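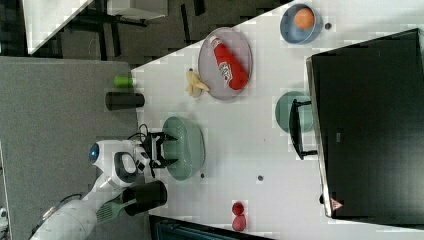

Ketchup across the plate, green bowl by the edge.

Play Kitchen Odds and Ends: A Gallery

Busitz sells its tabletop kitchen range as "everything a small cook needs", and the catalogue lists 1,374 pieces if you count every lid and pea. I have my doubts. Wulan Majimbun and I have been working through a mixed lot since January, part Busitz, part Skorville, part hand-me-downs with no maker's name at all, and this page goes through some of it. Colours may look a bit different on your screen.

The plate
Lavender-grey, round, with a raised rim. The seller called this colour "heritage lilac", and I can't find that anyone used the phrase before the seller did. It's a decent plate. The ketchup bottle is nearly as long as the plate is wide, so serving anything else on it at the same time is a matter of optimism.

The banana
Pale yellow and partly peeled, for good. I'd want to see a child play with a banana that can't be closed before I agreed it was the "star of the set". Wulan disagrees and has said so more than once.

The blue bowl
Darker at the rim than on the sides. The round orange thing in it was listed as an orange by one shop and a peach by another. Neither has persuaded me.
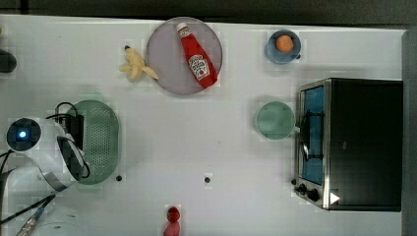
The toaster oven is where my patience thins. Sets like these are always pictured with one, and the buyer is left to guess whether it came in the box. Ours didn't. The blue-tinted door and the two black knobs look smart enough next to the pale crockery, but it takes up a great deal of table, and I'm not convinced the mint bowl beside it gains anything from the company.

The green strainer
Oval, with holes in a regular pattern. Tirta Rondonuwu wrote to tell me it's a Clegg, from the run numbered up to 961. Perhaps. Clegg and Flukthorpe both made green strainers, and I've yet to see a mark on either that would settle it. If you have one with its original packet, please send a picture of the back.

The spatula
Green again, slotted head. Sold to us as a match for the strainer. Green is a popular colour in kitchens, so I'm leaving them as separate entries in the list — numbers 2 and 16 — until somebody shows me a catalogue page with both on it.

Next gallery: cups and beakers, including the black ones.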